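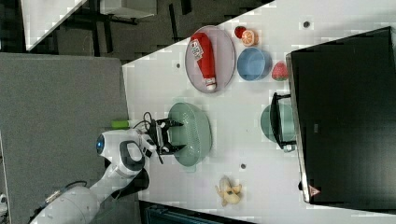 Leleck Memorial Register Book

Item 354
Made by Dratinum
Sold singly or as part of the Leleck Service Set

The Leleck is a guest register for visitations, funerals, memorial services and graveside gatherings. It has room for signatures and addresses, pages for the family record, and a pocket inside the back cover for a printed obituary or a service folder. The binding is a concealed three-ring mechanism, so pages can be added before the service or moved afterward.

The book lies flat when open. Guests can write on either side without holding the page down, and a standing guest can sign with one hand.

Cover and size

The cover is padded and wrapped in a linen-weave cloth. It comes in navy, burgundy, gray or cream. The front can be left plain or stamped with a name and the years of birth and death. Stamping is in gold or silver foil, up to two lines. We set the name exactly as it is typed on the order form, including middle names, maiden names and nicknames in quotation marks, so please check the spelling with the family before sending it in.

Closed size is 9 by 7 inches. The book fits the standard register stand and most lecterns.

Pages

The book ships with 51 sheets, printed on both sides where the layout calls for it. They are arranged in this order:

Title page
In Memory Of (full name, dates and places of birth and death)
Family record (parents, spouse, children, grandchildren, brothers and sisters)
Service details (place, time, clergy or celebrant, music, readings)
Pallbearers and honorary pallbearers
Guest signatures
Flowers and memorial gifts

The guest pages are ruled with seven lines to a side. We used to print more, but older guests told funeral directors that the lines were too close together. Each line has space for a name and a short address. If the family would like guests to write a memory as well, order the wide-ruled memory pages listed below.

The paper is uncoated and acid-free. Ballpoint works best. Gel pens need a few seconds to dry, and felt-tip pens will show through to the other side. 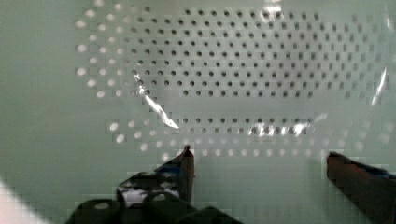

Ugwu Funeral Supply – Registers and Stationery Department

What comes in the Service Set

Leleck register book, stamped or plain
100 service folders, blank, matched to the cover color
50 acknowledgment cards with envelopes
One pen with a weighted base
One keepsake box, sized for the book and a stack of cards

Service folders are letter size, folded once, and run through most office laser printers. Do not use them in an inkjet printer that feeds from the back, as the fold line tends to catch. Templates for the obituary, order of service and a single photograph are sent by email with the order confirmation. The templates open in ordinary word processing programs.

Refills and extras

Guest signature pages, pack of 10 sheets
Memory pages, wide ruled, pack of 10 sheets
Photo sleeves, two pockets per side, pack of 5
Military service record page, single sheet
Replacement pen refill, black

All refill pages are punched to fit the Leleck only. They will not fit the older Cinumeo register, which has a two-post binding. We still stock Cinumeo guest pages for families who are adding to a book from an earlier service – call before ordering, because there are two versions of the punch pattern.

Ordering and turnaround

Plain books leave the warehouse the same day if the order is in by 2:00 p.m. Stamped books take one more business day. If the service is sooner than that, order the plain book and ask for a stamped nameplate to follow. The nameplate has an adhesive back and fits the recessed panel on the cover.

Funeral homes with an account may order by the case. A case holds one cover color only. Families may order directly, and we will ship to the funeral home or church if the name of the deceased is on the order. We do not put prices on packing slips.

Returns

Plain books and unopened refill packs can be returned within 30 days. Stamped books cannot be returned unless the error is ours. In that case call the department and we will send a corrected cover. The pages lift out and go into the new cover, including any that have been signed.

Care

Store the book upright or flat, out of direct sunlight. Wipe the cover with a dry cloth. Pressed flowers should go in a photo sleeve, as petals will stain the paper. Newspaper clippings turn yellow and can mark the facing page, so a photocopy of the obituary is a better choice for the back pocket.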